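4.2 Ceremony and enrollment: what the records support

School anniversaries are widely assumed to bring in families. The assumption appears in the prospectus of nearly every private school we looked at, and it is repeated in the trade literature with very little behind it. Rakena's earlier study of the Ormsby schools is the source most often cited. We went back to it with some care, and we do not think it says what later authors have made it say.

Rakena followed two schools through a jubilee year and the year after. Both held a public ceremony with invited guests, student performances and an open afternoon for parents of younger children. Both reported higher enrollment the following fall. The trouble is that the larger of the two, Setura, had also opened a new primary building in the same year and cut its entrance fee. The paper mentions the building in a footnote and the fee not at all. We learned of the fee from the school's own newsletters, which are kept in bound volumes in the front office and can be read by anyone who asks.

The second school, Rutel, is a cleaner case, but a weak one. The rise amounted to a single extra class in the entry year, and a neighboring school had closed its lower grades the previous spring. Where those children went was never traced. It would be surprising if none of them had gone to Rutel.

Our own survey was meant to avoid these problems by asking parents directly. We sent out 3000 forms in November, through the schools, and offered the option of mailing them back unopened to us. Parents were asked which school events they had attended before enrolling a child, and how much each had mattered to the decision. The form carried no school logo. We had been warned by Tanasarn, who ran a similar survey in Zostov, that parents answer more generously when they think the principal will read the sheet.

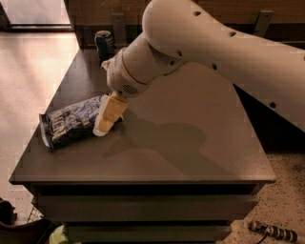
Figure 4. Robot arm with its gripper on a snack bag, on a dark gray tabletop.

The answers do not favor the ceremonies. Parents who had attended a founders' day before enrolling tended to have an older child at the school already, or to be former students themselves. They were coming in any case. Parents new to a school named the distance from home, the fees and the word of a neighbor far more often than any event. Several wrote in the margin that they had not known there was an anniversary.

It could be objected that the effect of a ceremony is indirect: the local paper runs a story, the neighbor reads it, and the neighbor's good word is what the parent remembers. We cannot rule this out. We would only note that the argument can be made for anything a school does, including repainting the gate, and that no one proposing it has offered a way to test it. We read the local coverage of both Ormsby jubilees. It consists mainly of the names of guests, in order of rank, and the titles of the songs. A parent trying to judge the teaching would learn nothing from it.

The cost side is hardly discussed in the literature. Schools do not report what they spend on these occasions, and when asked they tend to give the price of the hall and the catering and leave it there. Lesson time is missing from every budget we were shown. At one school the choir and dance groups were released from afternoon classes for the whole of the month before the event, and the teachers we spoke to disagreed on whether the work was ever made up. The students in those groups also sat the same term tests as everyone else. We asked for the marks and were refused.

None of this shows that a school should give up its founders' day. Students we interviewed liked performing, and former students plainly valued the chance to come back. Those are reasons to hold a ceremony, and a school may find them good enough. The enrollment claim is a separate matter, and on the evidence available we see no ground for repeating it.

A word on our own limits. The parents who replied chose to reply, and families who had considered a school and gone elsewhere were not reached at all. Section 4.3 takes up a smaller set of 200 telephone interviews in which we tried to find some of them.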